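Hand-held gripper: thin cloth gets pulled in and the opening value stays wrong afterwards

Posted by Trygve Aasen, December 3, 2025
Tags: hand-held gripper, fabric, calibration, jamming

We collect cloth handling with hand-held grippers, mostly scarves, small quilts and children's clothes in a heap, and one of our units gives me bad opening values after it has worked with thin fabric.
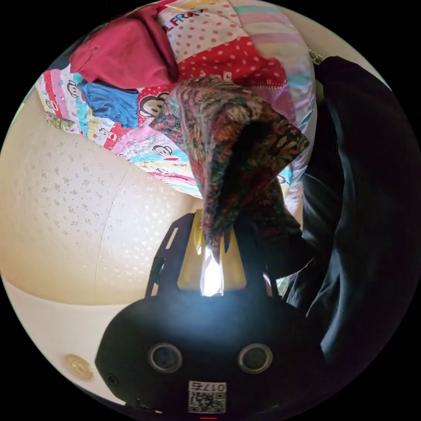 Mansour asked under the first version of this post if the value is already wrong before the cloth is touched, or only after, and said that without knowing this any advice would be a guess. It is a fair point, so I have tested it and write everything again more completely.

At the start of a session I close the fingers fully with nothing between them and the software shows 0 mm. I open them fully and it shows 60 mm. Both are correct. Then I work with thick things, for example a folded quilt, and I can do this for a long time and nothing happens. When I change to a scarf or something else thin, it goes well for a few grasps. Then at one moment the fingers feel heavy. I let go, they open slower than before, and from then on "fully closed" shows 4 mm even when I can see with my own eyes that the tips touch.

What I tried already:

Restarting the unit. The value is correct again after the restart, until the next time it happens.
A new cable to the recorder. No change.
Cleaning the fingertips with a dry cloth. No change.
Lower light in the room. No change that I can measure.

From 742 recordings with this unit, 133 have the wrong value in some part. They are all with thin cloth. I did not find one among the quilts.

There is also a second matter and I am less calm about it. Last week a colleague wanted to pull a piece of scarf out from beside the finger while she still held the trigger. Her hand became tired, the fingers moved, and the skin of her thumb was pinched. It was a small injury, only a blood spot under the skin, but I do not want to see it again with a bigger one.

My questions are: is this a mechanical fault or a calibration fault, can I save the 133 recordings, and what is the safe way to take out cloth that is stuck?

Trygve Aasen

Maria

I had nearly the same on two units in our workshop in Naltdale. I think you have one mechanical fault which then makes a calibration fault, so both of your guesses are right.

Thin fabric goes where thick fabric can't. When you close on a scarf, the loose part beside the grasp is free to go into the openings of the side arms, or into the gap where an arm moves next to the middle piece. A fold of silk or thin cotton is enough. The arm still moves but with much more friction, and this is the heavy feeling you describe.

Now the value. On our units the opening is not measured at the fingertip, it is measured back at the joint, by a small encoder wheel which is held on the shaft by one set screw. If the arm is blocked and the user squeezes harder, the shaft turns a little inside the wheel. After this the encoder is honest about its own position but it does not sit where it was before. I can't promise that your model is built the same way, you must look. But if it has such a screw, I would check it first.

Please do it in this order:

1. Power off. Take out the battery or pull the cable, do not only press the button.
2. Remove the cover at the joint and look for threads. We found a small ring of red lint around the shaft which was impossible to see from outside.
3. Take the threads out with plastic tweezers. Metal ones scratch the wheel.
4. Make a thin pencil line across the wheel and the shaft.
5. Tighten the set screw with a little thread lock, the weak kind. Let it dry overnight.
6. Calibrate closed and open, then do some scarf grasps and look if your pencil line is still one line.

If the line is broken after the test, the wheel is slipping and you need a new one. Ours had a small crack on one of the two units, so tightening did not help there.

Against the cloth going in, we put a piece of thin smooth tape over the openings on the outer side of each arm. It looks ugly but it works. Check that the tape does not touch anything when the fingers are fully open, and do not cover a lens or a marker with it.

About your restart: it helps only if your software takes a new zero at start. This means the fault is hidden each time you restart, and I would write down every restart in the log from now on.

For the thumb: both hands off the trigger, power off, and then open the fingers by hand from the outside edges, never with a finger between them. If the cloth does not come, cut the cloth. A scarf from a secondhand store is cheap. We have this on a card which hangs on the wall next to the table, and new people read it before they get a unit.

Utesik

Just turn down the trigger spring. Mine was too strong and jammed all the time, after this no problem.

 Comment by Maria: Trygve's fingers already open too slowly when the cloth is inside. With a weaker spring they maybe don't open at all, so I would not start there.

 Comment by Utesik: ok, but for me it worked. I had towels mostly.

Mansour

Thank you for the test, now it is clear that the zero moves during the work. I agree with Maria on the mechanics and I add only something on the recordings.

You can probably save many of them. If the wheel slipped one time in a recording, the error is zero before the slip and a constant after it. Find a moment after the slip where the tips surely touch, with no cloth between, and read the value. Subtract this number from all values after the slip. The slip itself you see as a jump, or as a short part where the trigger is pressed fully and the opening does not follow.

I would not correct a recording in these cases: when there are several jumps, when you have no moment with closed and empty fingers, or when the cloth is dragging beside the finger for a long time. In the last case even the motion is not natural, because the person is fighting with the tool. Mark them and leave them out.

And make it a habit to close the fingers empty at the start and at the end of each recording. It costs two seconds — in July I lost a full week of work which this would have shown me on the first day.

 Comment by Trygve Aasen: I opened it. There is a set screw and it was loose, and I found threads around the shaft, dark red and some green. The pencil line is on, the screw is drying now. I will write again when I have done the scarf test. The stop card is already on the wall.

 Comment by Maria: Good. Check your other units also, with the same kind of cloth.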